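Rapport d'avancement au bailleur : Atelier de réemploi Aubert

Période de février à juin 2020. Remis le 8 juin 2020.

Le présent rapport rend compte de l'exécution de la convention conclue entre la fondation Plellus et l'association Grurnetti pour l'ouverture d'un atelier de réparation dans le quartier Aubert. Il porte sur les travaux d'aménagement, l'accueil du public et l'emploi de la subvention.

Le local a été mis à disposition par la commune en février. La réfection de l'électricité est achevée et le procès-verbal de conformité a été transmis à la fondation. L'isolation du mur nord reste à réaliser ; le devis de l'entreprise Trikora a été accepté.
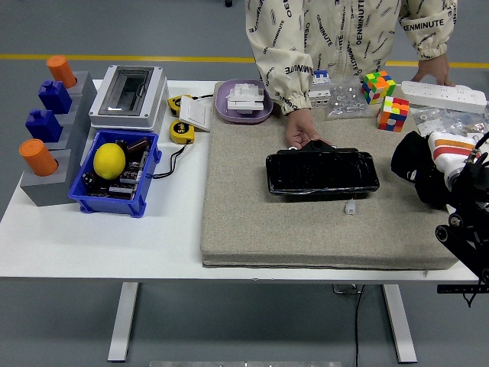 L'atelier a-t-il pu ouvrir aux habitants pendant la période ?

L'accueil a débuté avec deux permanences par semaine, suspendues au printemps puis rétablies sur rendez-vous.

Au total, plus de 30 foyers se sont inscrits. Les demandes concernent principalement le petit électroménager et les luminaires. Les cycles, prévus dans la convention, ont été reportés à l'automne, la cour n'étant pas encore accessible.

Sur le plan financier, un dépassement de 2000 euros est constaté au poste « électricité ». Il est compensé par une économie de même montant sur la signalétique et n'appelle pas de versement complémentaire. L'association sollicite l'accord écrit de la fondation sur ce transfert entre postes.

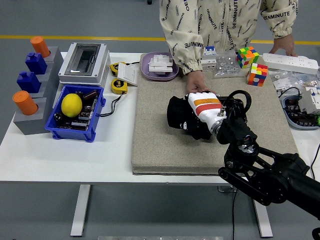 Table de travail blanche et tapis en tissu beige, atelier Aubert.

Pour le semestre à venir, l'association prévoit l'achèvement de l'isolation, la reprise des permanences sans rendez-vous et la signature d'un accord avec la déchetterie pour la collecte des pièces détachées. Le tableau des dépenses et les copies de factures sont joints en annexe. Le prochain rapport sera adressé à la fondation à la clôture de l'exercice.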